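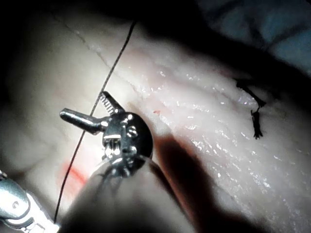 May 22, 2021

Walked down to Landeg after breakfast to see what was left of the footbridge. The police have taped it off at both ends and there was an officer at the near side who would not let anyone past the bakery. The middle section is in the river. The handrail on the far side is still standing.

The radio at 8 said 11 people were taken to the hospital in Culivley and that 3 of them were kept overnight. No deaths. Nest Craddock's nephew was one of those sent home, with a broken wrist. She called me at lunch and talked for almost 7 minutes without stopping, then said she had to go and cook.

He told her the deck dropped on one side first and people slid into the rail. Most of them got out on the bank by themselves. He lost his phone and one shoe.

Nithin Bhat came over in the afternoon to return the ladder. He used to inspect bridges for the county and he thinks it was the bearings, but he said he would want to see them before he put that in writing. The bridge was closed for repairs in February and opened again two weeks later. I had forgotten that. Forance did the work. Their office put out a short statement saying they would help the inquiry.

The bus is going around by Ivlow until further notice, so I will need to leave earlier for the dentist.

Rain from four o'clock. Brought the tomato plants in. Wrote to my sister and told her we are all fine here.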